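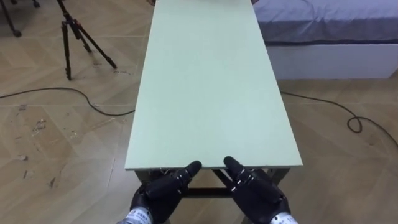 Replacing the fill valve on a Biso cistern

The toilet in the upstairs bathroom started refilling itself at night in July. The interval between refills was long enough that I ignored it for two weeks, and then the fill noise moved to 3 a.m. and I stopped ignoring it. These are my notes on the repair, mainly for my own use the next time.

A cistern that refills with nobody flushing it has one of two faults. Either water is leaving through the flush seal into the bowl, or the fill valve is not closing and the excess goes down the overflow. They look similar from outside. To separate them, close the supply stop, mark the water level with a pencil on the inside wall, and leave it overnight. If the level drops, the seal is leaking. If the level holds, the fill valve is the problem. Mine held to within the width of the pencil line.

The valve is a bottom-entry type with a plastic float cup that slides on the stem. The part number molded on the cap was partly worn off, but the spare parts sheet from Biso lists only one bottom-entry valve for this cistern, number 1103, so there was no choice to make. The sheet also shows a side-entry version with the same cap. Check where the supply enters before ordering.

I first tried cleaning the old one. The cap comes off with a quarter turn counterclockwise while holding the float up. Under it is a rubber diaphragm with a small bleed hole in the center. We have hard water, and the hole had a ring of scale on one side. I soaked the diaphragm in white vinegar, rinsed it, and put it back with the pin facing down. The valve then closed properly for two days and went back to seeping. Looking at the diaphragm again with a flashlight, I found a groove worn into the sealing face where it meets the seat. Vinegar does nothing for that.

Mersha had the complete valve in stock but not the diaphragm by itself. Sanis sells the diaphragm alone, at a price close to the whole valve once shipping is added. I bought the valve.

Removal: close the stop, flush, and sponge out the remaining water. Put a tray under the supply connection. Hold the valve body inside the cistern with one hand and loosen the plastic locknut underneath with the other. Mine had been overtightened and needed a wrench to start it. The washer was stuck to the porcelain and came off in pieces, and I scraped the area clean with an old plastic card.

Installation is the same in reverse. Set the stem height before fitting, as the adjustment collar is hard to reach afterward. The new washer goes inside the cistern, none outside. The locknut is hand tight plus a quarter turn. I opened the stop slowly and wiped the joint with a dry paper towel every 10 minutes for the first hour. One damp spot appeared at the supply nut and went away with a further eighth of a turn.

The water level was too high on the first fill. The clip on the float rod moves in coarse steps, so I got it below the overflow mark with the clip and used the screw on top for the rest.

Still open: the supply stop itself drips slightly from the spindle when it is half open. Fully open it is dry. Wornitz makes a replacement gland kit in that size, and I have one on order.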